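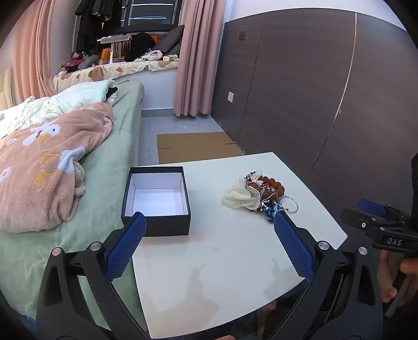 What is the best way to put a small jewelry collection into a gift box?
Take everything out first and lay it on a plain white surface. Separate what is knotted, then put the flat things in the box before the beads, and the cloth last.

Gift Boxes and Bead Boxes: a small gallery from Dinia
by Nouhaila El Fassi

I started this page in September, when my aunt moved to a smaller apartment and asked me to help with her bracelets. She had them in tea tins, in coat pockets, and one in a sugar bowl. Since then I help other people in the family too, and I write down what I learn. Below are my notes, a line or two for each thing.

The box
Black on the outside, bright white on the inside, open and without its lid. I like a white interior very much for small things, as a dark bead is found in it immediately. A black interior looks more elegant but you will search longer.

The brown beaded bracelet
The beads are reddish-brown and they shine. A bracelet like this one I lay in a circle along the walls of the box, never folded.

The silver ring
A thin metal ring, lying flat. It goes on the bottom of the box, under the beads, where it does not move so much.

The blue strands
They are at the bottom of the pile. For tassels I use a wide comb, only at the ends, and for beaded strands I use only my fingers and patience.

The small white and pearly beads
These are tangled through the heap, and they are the slow part. Begin from the outside and do not pull. My cousin Abdelilah Soliman pulled once, and we were collecting beads from the carpet until dinner.

The cloth
Off-white and crumpled. I would iron it on low heat and fold it on top of the jewelry before closing.

The table and the bed
A white table next to the bed is comfortable for this work. The pink blanket with the white flowers is pretty, but I would push it back toward the pillow before opening any knot, for a bead that falls in a fluffy blanket is very hard to find again.

If you have a question about old thread or clasps, you can write to me under this page. I answer slowly in winter. The next gallery will be about earrings without a pair, of which my aunt has 18.

Last change: 26th November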